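Farbton für den Flur gesucht – Petrol, Türkis oder doch etwas ganz anderes?

Forum » Renovieren und Wohnen » Wandfarben

Flurkobold
7. November 2020
Hallo ihr Lieben,
ich lese schon seit Wochen still mit und traue mich jetzt endlich, selbst einen Faden aufzumachen. Wir haben im Oktober die alte Raufaser im Flur heruntergeholt (eine Arbeit, die ich meinem ärgsten Feind nicht wünsche!) und stehen nun vor frisch gespachtelten Wänden. Der Flur ist lang und schmal, hat nur am Ende ein kleines Fenster nach Norden und war bisher immer cremeweiß. Mir schwebt etwas Blaugrünes vor, mein Mann hätte am liebsten wieder Creme. Im Farbenladen hat man mir »Zirnthorpe« von Ronik empfohlen, ein mittleres Türkis mit etwas Grau darin. Hat das jemand von euch an der Wand? Und wird so ein Flur damit nicht zur Höhle?

Lehmputzerin
Willkommen, Flurkobold! Zirnthorpe haben wir seit 2 Jahren im Gästezimmer, und ich freue mich jedes Mal, wenn ich die Tür aufmache. Allerdings geht das Zimmer nach Süden, und da leuchtet der Ton natürlich ganz anders als bei dir. An trüben Tagen kippt er bei uns ins Graue, was ich gemütlich finde, meine Schwester aber »Schwimmbad im Winter« nennt. Nimm bitte die matte Ausführung, bei der seidenglänzenden siehst du im Streiflicht jeden Spachtelzug.

Pinselohr87
Da muss ich leider ein bisschen Wasser in den Wein gießen. Nordlicht und Blaugrün, das würde ich mir sehr gut überlegen. Ich habe in unserem alten Reihenhaus genau das gemacht, und wir haben den ganzen Winter über das Gefühl gehabt, im Flur sei es kälter als im Keller. Am Ende habe ich mit einem warmen Sandton von Munro drübergestrichen, und seither ist Ruhe. Dein Mann liegt mit seinem Creme also gar nicht so verkehrt, auch wenn du das sicher nicht hören willst.

Lehmputzerin
Pinselohr, das sehe ich anders. Mit warmen Leuchtmitteln und einem Dielenboden bekommt man auch ein Blaugrün wohnlich. Welchen Boden habt ihr denn?

Flurkobold
Eichendielen, geölt, schon ziemlich honigfarben. Und danke euch beiden, auch für den Dämpfer – den brauche ich manchmal.

Treppenwitz
Guten Abend in die Runde! Ich würde weder alles türkis noch alles creme streichen. Bei uns geht die Farbe bis auf Türklinkenhöhe, darüber ist gebrochenes Weiß, dazwischen eine schmale Leiste. Das verzeiht auch Schultaschen und Hundepfoten. Und bitte, bitte nicht nach der kleinen Farbkarte entscheiden! Streicht euch einen großen Karton an, stellt ihn mal ans Fenster und mal in die dunkle Ecke und schaut morgens und abends drauf. So ein Ton ist ja auf ein und derselben Fläche nie ganz gleich:

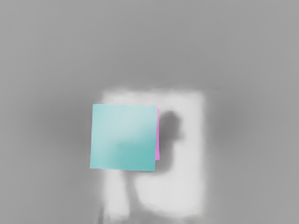

Türkis am Rechner gerendert: oben links kreidig-hell, unten rechts deutlich satter.

Pinselohr87
Mit der halbhohen Lösung könnte ich mich sogar anfreunden. Nur die Leiste würde ich weglassen, die ist bei einem schmalen Flur der reinste Staubfänger.

Treppenwitz
Ach, einmal im Monat mit dem Staubwedel drüber, das geht schon. Ohne Leiste musst du halt sehr sauber abkleben. Ich nehme dafür das Band von Zarker und ziehe es ab, solange die Farbe noch feucht ist.

Flurkobold
Ihr seid großartig! Ich habe das mit dem halbhohen Anstrich eben beim Abendbrot vorgeschlagen, und mein Mann hat tatsächlich genickt (mit vollem Mund, aber ich lasse es gelten). Morgen streiche ich Kartons, einen in Zirnthorpe und einen im Sandton. Weiß jemand, ob ich auf dem frischen Spachtel vorher grundieren muss?

Lehmputzerin
Unbedingt grundieren, sonst saugt dir die Wand die Farbe weg und es wird fleckig. Über Nacht trocknen lassen und dann erst streichen.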